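The Tenant Who Kept the Envelope

Myung-ja Jeon had rented the same two-bedroom apartment in Nundwood for six years when she gave notice in August. She cleaned the oven, had the carpets done and handed her keys to the front desk of Kaewsai, the company that manages the building. Her deposit was $2,000. She got back $395, along with a one-page letter that listed "general restoration" and gave no breakdown.

Most people in her position grumble and move on. Jeon wrote back the same evening and asked for receipts. When none came, she filed in small claims court, where the filing fee was modest and she did not need a lawyer.

Her case turned on ordinary wear and tear, a phrase that appears in nearly every lease and is rarely explained in one. Faded paint, small nail holes and carpet worn flat near a doorway usually count as wear. A burn or a broken door usually counts as damage. Between the two there is a lot of room to argue, and the argument tends to go to whoever kept better records.

Jeon had kept an envelope. In it were her move-in checklist, signed by the previous manager, and a receipt from the carpet cleaner. Kaewsai brought an invoice from a contractor called Skovora for repainting the whole unit. The judge asked when the walls had last been painted. The company's representative did not know. 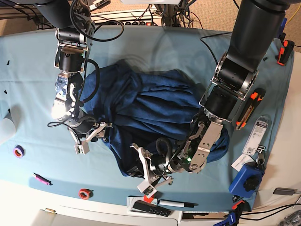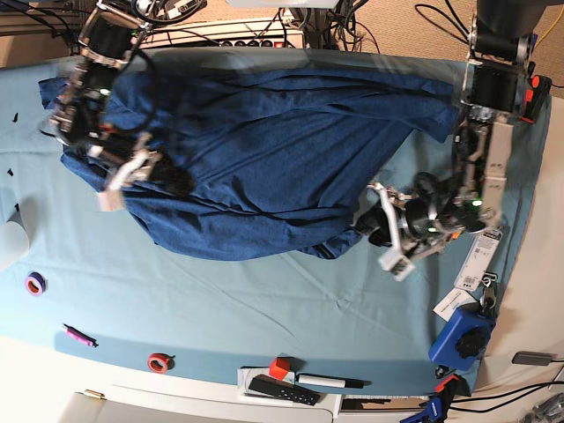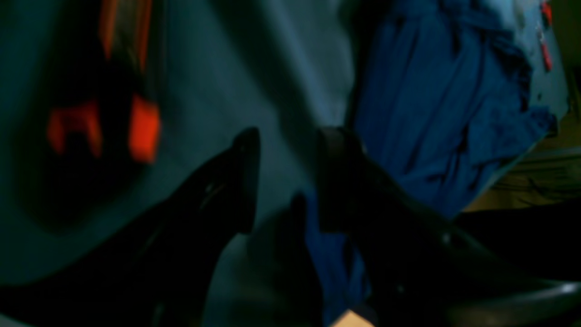 Does a tenant need a lawyer to get a deposit back?

In small claims court, usually not. The forms are written for people representing themselves, and some states do not allow lawyers at these hearings at all. Check the rules of the local court before filing, including the limit on the amount you can ask for.

Hwa-young Jang runs a weekly tenant clinic in Prerkley and sees the same dispute many times a year. She tells people to send a forwarding address in writing, keep a copy and look up the deadline in their state for returning a deposit. In some places a landlord who misses that deadline loses the right to keep any of the money.

"They come in with a strong feeling and no paper," Jang said. "I send them home to look for the paper."

The hearing in Jeon's case lasted less than half an hour. The judge allowed a small charge for a cracked closet door, which she had not disputed, and ordered the rest of the deposit returned. The check arrived by mail a few weeks later. She has since signed a lease on another apartment across town, and the checklist for that one is in a new envelope in her kitchen drawer.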